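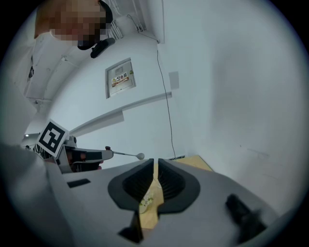 Notebook, gripper project, May
Started 9:10 a.m., packed up a little after four

Goal for today: get enough clean two-handed recordings of the cup task to start a first training run tonight. Second goal, if time: sort out why the left-hand pose keeps jumping.

Carried over from last entry: Antigoni Kourkoulas reprinted the finger mounts with the thicker wall. No cracks after a full session, so I'm calling that fixed. The old mounts are in the drawer marked Retovex with the spare screws. Please don't use them for anything but fit checks.

Setup

Both grippers on fresh batteries. Right one booted normally. Left one needed two tries, same as last time. I think it's the connector and not the board, because pressing on the plug brings it back. Added to the repair list.

Ran the sync check before anything else: both grippers held together, fingers closed and opened five times, then compare the closing times in the two logs. The offset came out at 17 ms. We said anything under 40 is fine for this task, so I left it alone. Last session's offset was larger and we only found out after recording, which cost us the afternoon. From now on the sync check goes first, every time, and the number goes in the log header. I've added a line for it in the template.

Finger width calibration on both. Fully open and fully closed, three rounds each. Right is steady. Left drifts a little on the closed end. Could be the fingers flexing, since the soft ribs give when you squeeze past contact. Antigoni's suggestion is to calibrate closed at first touch and stop there. Tried it and the spread was smaller. We should do it that way for both.

Recording

Task as written in the project plan: one hand brings the cup to the middle of the table, the other hand steadies it, then both let go. Start pose is both grippers up and still for a count of two. End pose is the same. If you talk or laugh during the count, start over.

Antigoni and I traded off in blocks so the data isn't all one person's style. She moves faster than I do and approaches from lower down. That's good for variety but I want to see how it trains before we mix in a third person.

Total for the day was 82 episodes kept. Threw out the ones with a bad start pose and a batch where the cup got knocked over. I kept the knocked-over ones in a separate folder called tipped, in case we want them later for recovery examples. They are not in the training list.

Notes on technique, mostly for whoever records next:

- Slow down for the last bit before contact. The fast grabs look fine live, but in the playback the cup is blurred for several images in a row.
- Keep the tag on the other gripper turned toward your view as much as you can. Once it goes edge-on the tracker loses it.
- Don't rest your elbows on the table. It makes the motion stiff and every path ends up the same.
- Close until the cup stops moving, then stop. Squeezing harder adds nothing and shifts the cup.

The cup is a problem of its own. It's hard to separate from the tabletop when the light comes from straight overhead. I would like to add a colored cup next session and keep the same task, so we can compare the two. Antigoni thinks we should stay with one object until the policy can do it at all. She has a point about changing one thing at a time. We left it that the first run uses only today's cup, and we decide after looking at the result.

Left-hand pose jumps

Spent the time after lunch on this. The jumps show up in the relative pose between the two hands, and they come in bursts. Played five of the bad episodes back slowly. In four of them, the bursts line up with moments when the tag was tilted far away from the other camera. The fifth one I can't explain yet.

What I tried:

Raising the corner detection threshold. Fewer jumps, but also many more dropouts. Not worth it.

Smoothing over a short window. Looks better on the plot, but it also rounds off the quick motion at contact, and that part matters most to us. Turned it back off.

Rejecting any reading where the tag angle is too steep and filling the hole from the motion sensor. This one works on the four. The gap fill is good for short gaps and goes wrong on long ones. I set a limit, and any episode with a longer gap gets flagged for a human to look at.

Ran it across all of today's kept episodes. Most pass. The flagged ones are in review.txt. I haven't opened them all.

Also noticed that the tag size in the config was still the value from the old printed sheet, from before the club moved to the Dimitriou holders. Measured the tag with calipers and corrected the number. Distances between hands now agree with the ruler test. This means the earlier sets are scaled wrong and have to be reprocessed before anyone merges them. Please don't merge before that. I'll write it on the board too.

Training

Started the run at 3:35 p.m. on the club machine under the name brimier-cup-a. Settings are the defaults apart from the image crop, which I widened so the fingertips stay in view. It's set to save every 1,000 steps. If the machine is needed for the design class, stop the run after a save and note the step here.

To do

Reseat or replace the left connector.
Go through review.txt.
Reprocess the older sets with the right tag size.
Antigoni: draft the methods paragraph for the Pastemdale showcase form. They want it short and they want the failure cases included.
Me: look at the fifth episode again.
Buy more double-sided tape.

Added later, 8 p.m.: checked the run from home. Loss is going down, no errors in the log. Leaving it overnight.

3 comments | 2 shares

Recent entries
Finger mounts, second print
Lost an afternoon to clock offset
Pastemdale showcase: what we need to hand in
Brimier arm, wiring notes
Parts list and where things are kept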